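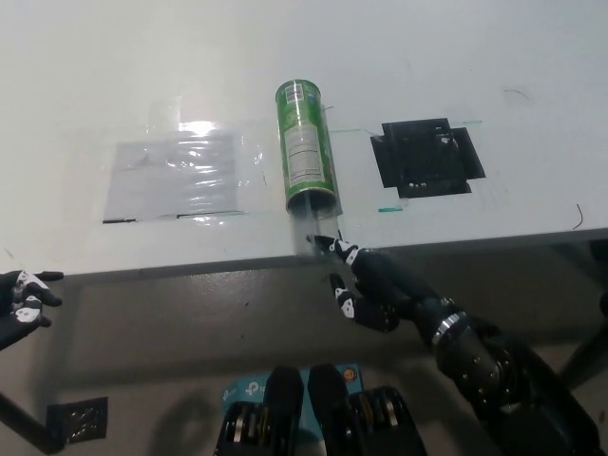

4 min read

I have been eating my way through the chip aisle at Stenatero since July and I have so much to report!

A bit of background first. For years I bought one kind of chip, plain salted, big bag, done. Then Stenatero opened a bigger store out past the ring road and gave snacks a whole double-sided aisle, and I stood in it for the better part of my lunch break like a kid at the zoo. Seaweed. Pickled plum. Something called "farmhouse onion" that tasted of neither farms nor onions but was so good I ate it in the parking lot with the engine off.

So I made a plan, which was one new flavor a week, eaten properly, at a table, with a glass of water. I write down what I thought before I read the label, because once you've seen the words "smoky" or "creamy" you can't stop tasting them.

My favorite so far is the Nono seaweed. It's thin and very crisp, with that slightly sweet, slightly fishy thing going on, and it goes beautifully with a cold beer or a bowl of plain rice (try it crushed on top, please, I beg you). Runner-up is the Lewis salt and vinegar, which is properly sour. My eyes watered! A lot of vinegar chips are shy about it and these are the opposite of shy.

The big letdown was the Brorarach sour cream. I had high hopes because I love everything else they make, but it was all powder and no tang, and the chips underneath were thick in a way that made my jaw tired. I finished them, obviously. I'm not made of stone.

I've also gotten very interested in cans versus bags. A stacked chip is made from a dough, so each one comes out the same shape, and the seasoning usually sits on one side. Put that side down on your tongue and the flavor is much stronger. I tested this on my whole family at dinner and converted all but one of them. Bags win on crunch, though - a good kettle chip has those folded-over bits that shatter, and no stacked chip can do that.

If a bag has gone soft, spread the chips on a tray and give them a few minutes in the oven at 300. Let them cool before you judge them. It works on tortilla chips too, and on the sad crackers at the back of the cupboard.

Next up is a paprika one with a label I can't read at all, and after that I want to try making my own in the oven with a mandoline and a lot of patience. If you have a favorite, tell me. I have 7 empty weeks on my list and I would love to fill them with odd ones!

345 shares

3 comments

crumbsinbed
Seasoning side down!! I just tried it at my desk and I feel like I've wasted years.

mapleandsalt
Have to stick up for the Brorarach sour cream. It's much better with a dip, something with chives in it. On its own I agree it's dusty.

Tuesdayless
Dill pickle, if you can find it. Also, do you slice with the skin on for the homemade ones? Mine always burn at the edges.

Contact | © Aisle Nine Diary | Back to top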